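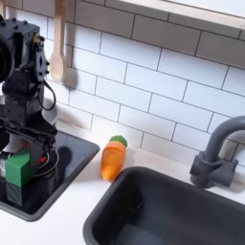
8/27/21

Blocks and counter, Katene bench

Picked up where the March entry stopped. The job is still the same: settle which toy blocks go into the stacking set and which go back in the drawer, and get the counter into a state where two people can work at it.

Block stock. The green ones are the old Vuritz molding, opaque, soft edges. The smoky gray ones are the Clunus, translucent. Checked both types for fit on the surface plate. Green on gray sits flat with no rock. Gray on green rocks slightly on one sample, traced to a burr on the lower face. Took the burr off with 400 paper, rechecked, OK. Default order for a two-block column is therefore gray at the bottom, green on top, until the rest of the gray stock has been deburred.

Weighed one green on the small scale. The reading drifted. Swapped the batteries, checked against the 200 g reference, steady after that. Repeat all weights taken before today; the old column in the log is struck through.

Surface. The black square panel at the left of the counter is glossy and shows every fingerprint. Wiped it with isopropyl and a lint-free cloth, then a dry pass. Do not use the blue scouring pads on it. The raised rim collects dust at the rounded corners, and a cotton swab gets it out. Blocks slide more easily on the panel than on the rest of the counter, so columns built there should be set down straight and released without a sideways push. Tried a rubber mat cut to size. It lifted at the corners and was 2 mm too thick for the height marks. Removed.

Lighting. Glare off the panel makes it hard to see the lower edge of a gray block. The green reads well from any seat. Tilting the lamp toward the wall helped. Marked the lamp position on the shelf in pencil.

Storage. Drawer 5 is now blocks only. The Celeck bin was holding offcuts and a tape roll, both moved to the parts cabinet. Lid label is 1762, same number as the inventory sheet. Green and gray go in separate bags, closed.

Open items:
Deburr remaining gray blocks, lower face first.
Reweigh greens, three readings each.
Order swabs and lint-free cloths.
Find out whether Vuritz still sells the green in the same size. The last batch ran slightly over and would not nest in the tray.
Recut the tray divider if it does not.

Stopped at 4:40. Scale left on the shelf with the cover on.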